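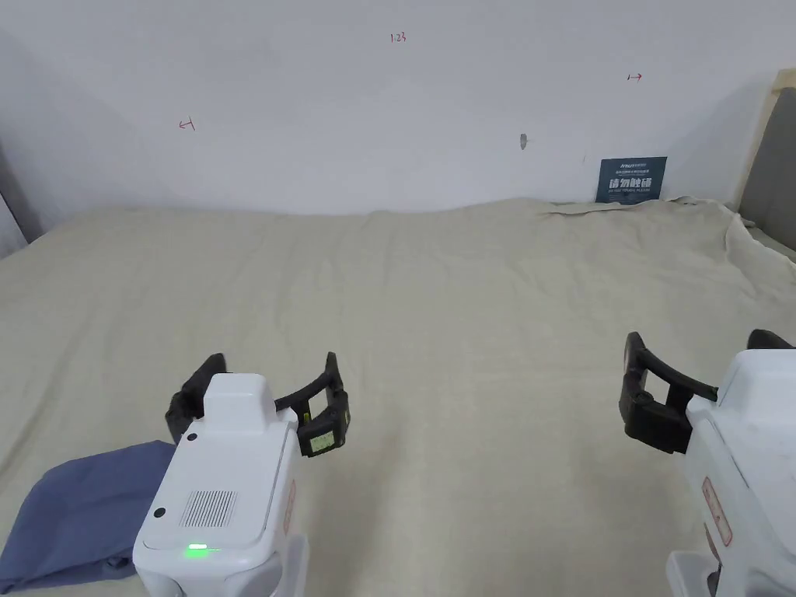 Fig. 3. Pale beige fabric spread over a wide flat surface, with slight creases.

Section 3: Preparing the surface and calibrating the projector

Read this section before you use the Gander pattern projector for the first time. The ceiling bracket must already be fitted (Section 2). You will need the paper calibration sheet from the box, a steel ruler or tape measure, and a few pattern weights.

3.1 Preparing the cutting surface

1. Choose a table or worktop that does not rock. Folding tables can be used if the legs lock.
2. Remove any glossy mat or glass top. Shiny surfaces throw the light back and make thin lines hard to read.
3. Lay a plain cloth or a matt cutting mat over the surface. Pale colours give the clearest lines.
4. Smooth the cloth from the middle outwards. Small creases can stay for a first test, but press them out before cutting.
5. Measure from the lens to the cloth. The distance must be more than 400 mm at the lowest bracket setting.

Note: If you later change the mat for a thicker one, the distance to the lens changes too. Calibrate again.

3.2 Switching on

1. Plug the power lead into the projector, then into the wall socket.
2. Press and hold the power button until the fan starts.
3. Leave the projector running for 8 minutes. The image grows very slightly as the lamp warms, and a calibration done too early will be out by the end of a long session.
4. Turn the focus ring until the small crosses at the centre of the test grid are sharp. The corners may stay a little soft.

CAUTION: Do not look into the lens when the lamp is on. Keep the air vents clear of loose fabric and thread.

3.3 Squaring the image

1. Open the Tistgate app on your tablet or computer and choose Set-up, then Grid.
2. Place the calibration sheet in the middle of the projected grid and weight down its corners.
3. Turn the bracket by hand until the long grid lines run parallel to the long edge of the sheet.
4. Tighten the bracket screw finger tight only.
5. If one side of the grid is wider than the other, the projector is tilted. Adjust the two side wheels until both sides measure the same.

Do not use the keystone setting to correct a tilted bracket. It can make the grid look square while the curves in a pattern are still stretched.

3.4 Setting the scale

1. Choose Scale in the app. A single long line appears on the cloth.
2. Measure the line with the steel ruler. Cloth tapes stretch with age and should not be used.
3. Type the length you measured into the box and press Save.
4. The line is redrawn. Measure it again, and repeat step 3 if it does not match the length shown in the app.
5. Open the Jacquet sample pattern and check the test square in both directions.

The scale is stored under the name of the table. To use a second table, choose Add surface and work through 3.1 to 3.4 again.

3.5 If something is wrong

Lines are faint: close the blinds, or choose Invert colours.
Image shakes: check that the bracket is fixed to a joist and not to plasterboard alone.
Message 1269 appears: the app has lost its connection. Close it, switch the projector off at the button, wait for the fan to stop and start again from 3.2. Saved scales are kept.
Test square is right one way and wrong the other: return to 3.3, step 5.

Humance set-up guide, Gander model. Revised Mar 23, 2024. Continue to Section 4: Loading your own patterns.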